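Last updated: 30/07/2018
Reading time: 2 min

Sheer curtains and summer heat

The back room at Skesten faces south-west and by late afternoon it is too warm to work in. Since March I have been logging the temperature at desk height with a Gruta logger, one reading every 18 minutes, to see how much of the gain could be cut without losing the daylight. 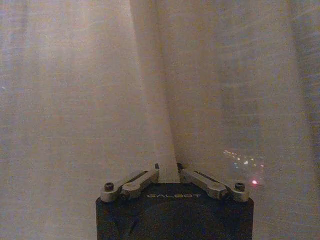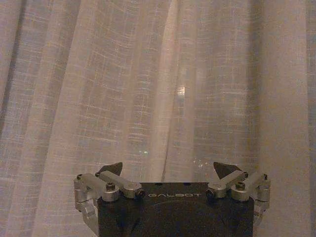 Sheer curtain, pale with a grid of thicker threads in the second picture.

A sheer hung inside the glass does little about heat. The sun has already come through the pane, the cloth absorbs part of it, and the warm air behind the curtain spills out at the top. Closing the gap at the head with a strip of card made a small difference on still days and none that I could find with the window open.

An outside blind works far better. I borrowed one from Matilde Prata, fixed it 100 mm clear of the glass and left it down for a week. The afternoon peak was lower on every clear day, and the evening fall began sooner. At 160 mm clear the result was much the same, but it rattled in the wind.

The log now has 1,188 readings. Two gaps are my fault (flat battery). I have not corrected for cloud, so treat the comparison as a rough one.

Next job is the roof void, where the insulation stops short of the eaves. Simões have quoted for the outside blind in grey. Vodetitz were cheaper but will not drill into render.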